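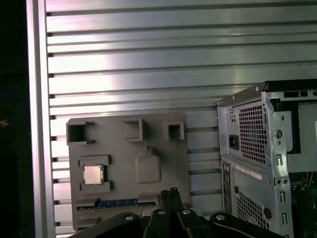

Projektbericht im Modul Messtechnik 2
Lautstärkebegrenzung bei kabelgebundenen und drahtlosen Kinderkopfhörern
Bearbeitung: Subira Ogola, Fung-ping Fang

1 Aufgabenstellung

Kopfhörer für Kinder werden überwiegend mit einem maximalen Schalldruckpegel beworben, meist 85 dB(A). Unter welchen Bedingungen dieser Wert gilt, geht aus den Verpackungen in der Regel nicht hervor. Der Pegel am Ohr hängt bei passiven Modellen von der Ausgangsspannung des Zuspielers ab, bei drahtlosen Modellen von der Auslegung des eingebauten Verstärkers. Im Projekt wurde untersucht, wie stark der Maximalpegel handelsüblicher Modelle vom Nennwert abweicht und wie er sich mit Zuspieler, Programmmaterial und Sitz des Kopfhörers ändert. Klangqualität und Tragekomfort waren nicht Gegenstand der Arbeit.

2 Prüflinge

Beschafft wurden vier Modelle der Marken Sakow, Zira, Mac Giolla und Prurell. Sakow und Zira sind kabelgebunden und begrenzen den Pegel über einen Vorwiderstand. Beim Sakow sitzt dieser in einem abnehmbaren Kabelstück, beim Zira ist er fest in der Hörmuschel verbaut. Mac Giolla und Prurell arbeiten drahtlos und besitzen zusätzlich eine Klinkenbuchse. Der Prurell lässt sich über eine Tastenkombination zwischen zwei Begrenzungsstufen umschalten, die in der Anleitung als »Zuhause« und »Reise« bezeichnet sind.

Alle Modelle wurden im Auslieferungszustand gemessen. Ein Update der Firmware wurde bei den drahtlosen Modellen nicht durchgeführt.

3 Messaufbau

Die Kopfhörer wurden auf einen Kuppler mit künstlicher Ohrmuschel aufgesetzt. Die Anpresskraft ergab sich aus dem Bügel selbst, der auf die kleinste Größe eingestellt war. Vor jeder Reihe wurde das Messmikrofon mit einem Kalibrator überprüft. Die Umrechnung auf den diffusfeldbezogenen Pegel erfolgte nachträglich in der Auswertung.

Als Signalquellen dienten ein Smartphone mit USB-C-Adapter, ein Tablet mit Klinkenbuchse und der frontseitige Audioausgang eines Desktop-PCs. Wiedergegeben wurden rosa Rauschen, ein simuliertes Programmsignal sowie ein selbst aufgenommener Hörspielausschnitt mit stark schwankender Aussteuerung. Der Lautstärkeregler stand stets auf Maximum, Klangregelung und Dynamikfunktionen der Betriebssysteme waren abgeschaltet. 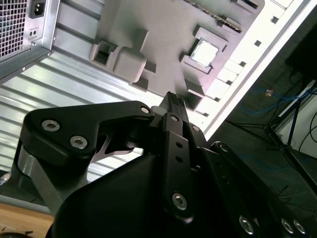

Abb. 2: Greifer vor einem geöffneten, liegenden PC-Gehäuse

4 Durchführung

Jede Kombination aus Prüfling, Quelle und Signal wurde mehrfach gemessen, wobei der Kopfhörer zwischen zwei Messungen abgenommen und neu aufgesetzt wurde. Insgesamt liegen 534 Einzelmessungen vor. Davon wurden 57 verworfen, überwiegend wegen Störgeräuschen aus der Lüftungsanlage, in den übrigen Fällen wegen eines sichtbar verkanteten Sitzes. Die Lüftung ließ sich am Freitag ab dem späten Nachmittag abschalten; die Wiederholungen wurden deshalb auf diesen Zeitraum gelegt.

Die Mittelungsdauer betrug beim Rauschen und beim Programmsignal jeweils eine Minute. Beim Hörspielausschnitt wurde über die volle Länge gemittelt. Zusätzlich wurde der Höchstwert mit der Zeitbewertung Fast notiert.

5 Ergebnisse

Der Zira hielt den Nennwert an allen drei Quellen ein. Beim Sakow galt dies nur mit eingesetztem Begrenzerkabel. Mit einem gewöhnlichen Klinkenkabel gleicher Länge stieg der Pegel am PC-Ausgang deutlich über den Nennwert, ohne dass hörbare Verzerrungen auf die Änderung hinwiesen. Mechanisch passt jedes Kabel mit schlankem Stecker.

Der Mac Giolla lag im Funkbetrieb beim Programmsignal 5 dB unter dem Nennwert. Über die Klinkenbuchse betrieben, überschritt er ihn am PC-Ausgang um 6 dB. Der Begrenzer ist offenbar dem Funkteil zugeordnet und wird bei Kabelbetrieb umgangen. Ein Schaltplan lag nicht vor, das Gerät wurde auch nicht geöffnet.

Beim Prurell wirkte die Begrenzung in beiden Betriebsarten. In der Stufe »Reise« war der Pegel erwartungsgemäß höher. Die gewählte Stufe bleibt nach dem Ausschalten gespeichert und wird am Gerät nicht angezeigt - ein Umstand, der bei den ersten Reihen zu einer falschen Zuordnung führte. Die betroffenen Datensätze wurden anhand der Pegelwerte umsortiert und stichprobenartig nachgemessen.

Der Einfluss des Sitzes war bei den ohraufliegenden Modellen größer als zwischen Tablet und Smartphone. Beim Hörspielausschnitt lagen die gemittelten Pegel durchweg unter denen des Programmsignals, die Fast-Höchstwerte dagegen teilweise darüber.

6 Diskussion

Die Angabe eines einzelnen Maximalpegels beschreibt passive Modelle nur unzureichend, solange die Quellenspannung nicht genannt wird. Für die Praxis ist vor allem das abnehmbare Begrenzerkabel kritisch, weil ein Ersatzkabel die Schutzfunktion unbemerkt aufhebt. Gleiches gilt für den Kabelbetrieb des Mac Giolla.

Einschränkend ist anzumerken, dass pro Modell nur ein Exemplar zur Verfügung stand. Aussagen zur Serienstreuung sind damit nicht möglich. Der verwendete Kuppler bildet zudem die Ohrgeometrie Erwachsener nach. Bei kleinerem Gehörgangsvolumen sind höhere Pegel zu erwarten, eine Korrektur wurde mangels belastbarer Vergleichsdaten nicht vorgenommen.

7 Ausblick

Die Messreihe soll im Dezember um In-Ear-Modelle erweitert werden. Dafür ist ein anderer Adapter für den Kuppler erforderlich. Das Auswerteskript und die Rohdaten liegen im Projektverzeichnis des Moduls, die Spaltenbezeichnungen sind in der Datei liesmich.txt erläutert.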